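**2025年5月3日 阴,傍晚出了一会儿太阳**

睡到自然醒,赖床刷了半天手机,起来已经快中午了。昨晚发誓今天要把那套杯子归位,结果先煮了碗面,又把阳台的薄荷剪了剪,剪下来的还舍不得扔,插在漱口杯里摆了一会儿,怎么看怎么像蔫菜叶,最后还是泡水喝了。拖延症到这个份上我也是服气。

说回杯子。这套彩色高脚杯是二月在 Khumalo 买的,当时本来是去看窗帘,窗帘没看中,倒是在门口那个打折架子前面站住了。红的、浅蓝的、青的、粉的、嫩绿的,一人一个颜色,放在一起特别像小时候那种水果糖。我这个人对一整套颜色的东西完全没有抵抗力,彩铅是这样,夹子是这样,连文件夹都要凑齐才安心。拿起来掂了掂,又放下,走出去了,走到扶梯口又折回来,脸皮也是厚。

杯架是另外配的,比杯子贵多了!算下来一共364块,回家路上心疼了一路,到家拆开又不心疼了。架子是金属丝弯出来的,弯弯绕绕,上面还蹲着一只亮闪闪的小熊。我妈看了照片说像酒店大堂的东西,我说这叫气派,她发来一个捂嘴笑的表情,之后就转去聊她的酱菜了。 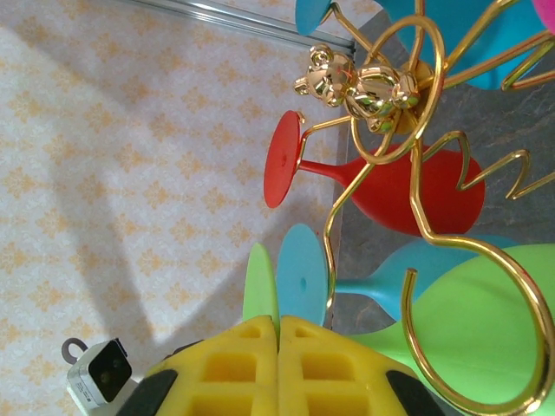
其实买回来以后我一直没认真摆过。头几个星期是新鲜,天天拿出来用,喝白开水都要用高脚杯,加两片柠檬,坐在窗边装模作样。后来懒了,用完洗了就随手扣在沥水篮里,杯架空着落灰,小熊耳朵后面积了薄薄一层,拿棉签擦才擦干净。今天擦的时候还挺内疚的,跟它说了句不好意思(一个人住久了就是会这样)。

洗杯子倒是快。Skarex 的洗洁精还剩一个瓶底,兑了点水晃一晃,泡沫多得吓人,冲了三遍才不滑手。我以前总嫌高脚杯难洗,玻璃的那种,手一重就怕捏断,洗一只紧张一次,这几只就随便搓,掉进水槽里也不心慌。沥水的时候我把它们按颜色排了一排,排完觉得绿的和粉的挨着有点土,换了;换完红的又跑到最边上去了,显得孤零零的,又换。就这么来来回回,面汤都凉透了。

然后就是摆。我原先想得很简单,架子放中间,杯子往上一躺,完事。真上手才发现躺的次序很有讲究,先放哪只后放哪只,出来的样子差好多。红的我坚持要在中间,它颜色最跳,压得住。浅蓝的和嫩绿的挨着放在下面,青的往上。粉的我不知道拿它怎么办,放哪儿都像多出来的,最后塞到最上头去了,远远看只露一点点,反而可爱。

还有桌面的问题。灰色带石纹的桌面,当初装的时候我嫌它冷,觉得配那面奶油底橙花的墙纸会打架。墙纸是 Imach 的,选花色那阵子我把小样贴在墙上看了好几天,早上看一遍晚上看一遍,看到后来眼睛都花了,闭上眼全是小橙花。现在倒觉得灰一点好,彩色的东西搁上去很显眼,要是再来个花桌面,那真是没地方落眼睛了。 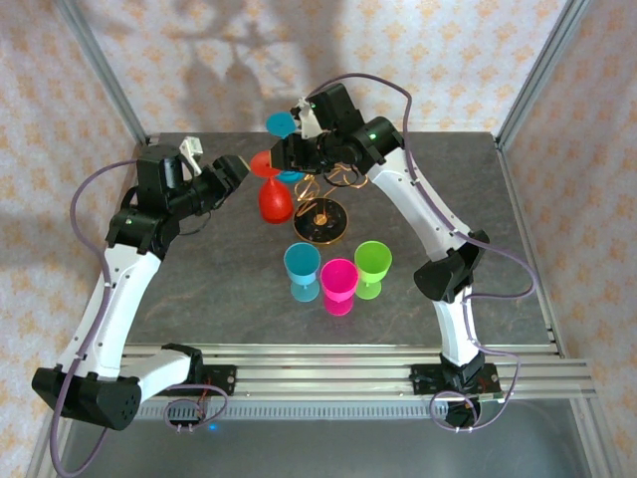
下午中间歇了一阵,下楼去 Stomutance 买面包。今天他家居然还有核桃的,平时我去的时候都只剩白吐司,赶紧抱了一个。店里在放一首很老的歌,我跟着哼了半天想不起来歌名,一路哼到家门口,现在写日记又在哼,烦死了。手机显示今天一共走了2682步,就这么点,其中估计有一大半是围着桌子转圈转出来的。

回来以后切了两片面包,抹黄油,站着就吃完了。屑掉在地上,顺便拖了一下地。拖到墙角看见踢脚线那里翘起来一小块,拿脚按了按,按下去又弹起来,先不管了,记在这儿,下次买胶。

接着折腾架子。我发现只要转一点点角度,感觉就完全变了。正着摆有点呆,像货架上的样品;偏过去一点,那些圈圈绕绕的线条就活了,像谁随手写了一串花体字,又没写完。我蹲下来看,站起来看,还搬了凳子踩上去看,膝盖咔嗒响了一声,年纪到了。底座我以前都没留意过,今天杯子拿开才认真看了几眼,黑黑圆圆的一片,挺沉稳,跟上头那只金光闪闪的熊完全是两种脾气。

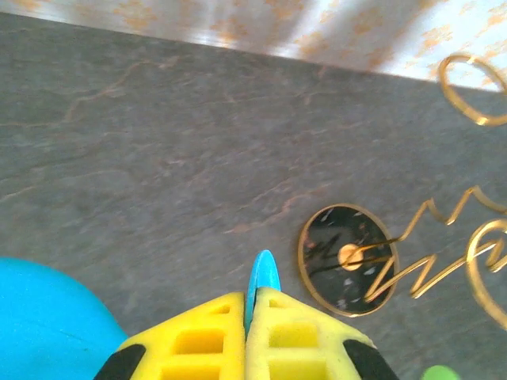

*黑色圆盘,细细一圈金边,中间一颗小金钮*

那颗小钮我用软布擦了好几遍,越擦越想擦,擦东西真的会上瘾。擦完盘面又沾上手印了,只好再擦一遍盘面,然后手又碰到线圈……我后来戴了只手套才结束这个死循环。手套是洗碗用的那副,左手的破了个洞,正好只用右手。

最后定下来的摆法还是最早试的那种,红的居中,嗯,白忙一下午。不过杯子总算都躺回去了,沥水篮也腾出来了,终于有地方晾我那个大汤锅。汤锅从过年一直放在灶台边,占着一个灶眼,我每次炒菜都绕着它走,绕出习惯来了,今晚炒青菜的时候手还往旁边让了一下。

晚饭就是炒青菜和剩下的半碗肉酱,肉酱拌了点面包,奇怪的搭配,但是好吃。吃完本来想倒点葡萄汁,用红的那只喝,庆祝一下,走过去手都伸出来了,又缩回去了。刚摆好的呀!抽走一只整个就得重来。于是用马克杯喝的,杯口还缺了个小豁,喝的时候得转到另一边。

想了一下,这样下去这套杯子不就又变成摆设了嘛,那我当初心疼什么呢。要不明天还是拿来用,喝完洗了再放回去,就当练手。或者再添几只同款的专门用?不行不行,打住,柜子里玻璃的还有4只没动过呢。

窗帘还是没买。客厅那块旧的洗得发白了,下午太阳一出来直接透光,晒得沙发一块深一块浅。下回去 Khumalo 一定先看窗帘,看完再路过门口那个架子,最好是戴着帽子低着头路过。

对了,青菜炒咸了,那罐新盐比以前的细,一勺下去分量不一样,下次少放半勺。薄荷明天要浇水,胶要买,洗洁精也要买。那首歌还是没想起来,睡了。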